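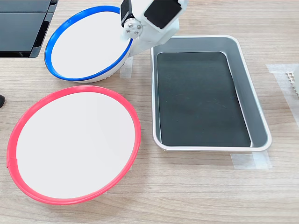 Ticket: Follower arm drifts during teleop demos, blue/red dish task
Project: Skundport
Status: Resolved, leaving open until the Flellstead bench has tried it
Component: leader/follower teleop, recording

Reported
Recording demos for the dish task on the Ponce bench. After 10 good episodes the follower started landing short of where I put the leader. It's a small error, but over the tray it matters, and the replay looks worse than the live run. Restarting the recorder clears it for a while, then it comes back.

Tried first
Swapped the USB cable on the leader. No change.
Lowered the record rate to 20 Hz. No change, put it back.
Re-ran calibration on the follower only. Better for 3 episodes, then the same drift.
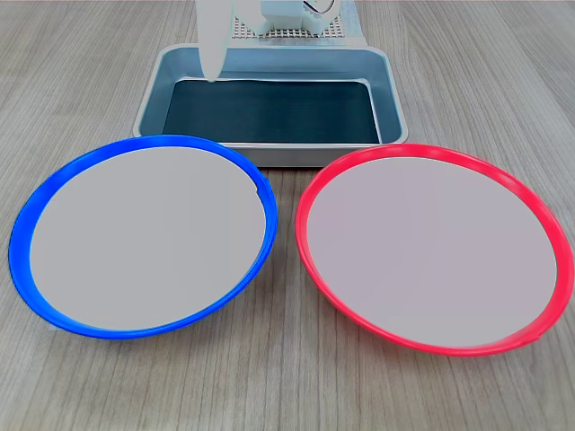
The start pose turned out to be the thing to look at, and I'm so glad I did! I had been resetting by eye, parking the follower wherever felt right before hitting record. With the blue rim on the left, the red one on the right and the tray behind them, it's easy to think you have a clean reset, but the finger can hang over the back of the tray at quite different heights and you won't notice from the operator's chair. The recorder takes its joint offsets from that pose. Sloppy pose, sloppy offsets, and they add up.

Fix
Added a homing step to the Irnuritz config so both arms go to the saved pose before each episode. Offsets are now read after homing, never before. Also recalibrated leader and follower together, 2 passes.

Result
Ran 20 episodes straight through with no drift I could see, and replay follows the demo beautifully. The arm feels like a different machine to drive, I kept going just for the fun of it! 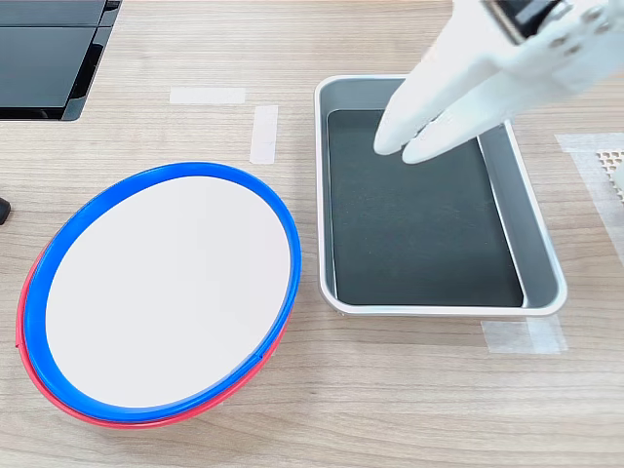
Blue on top of red, gripper over the tray.

Still to do
Delete the bad episodes from the September set.
Get homing into the default config so new operators have it from the start.
Flellstead, please pull the branch and post your replay error.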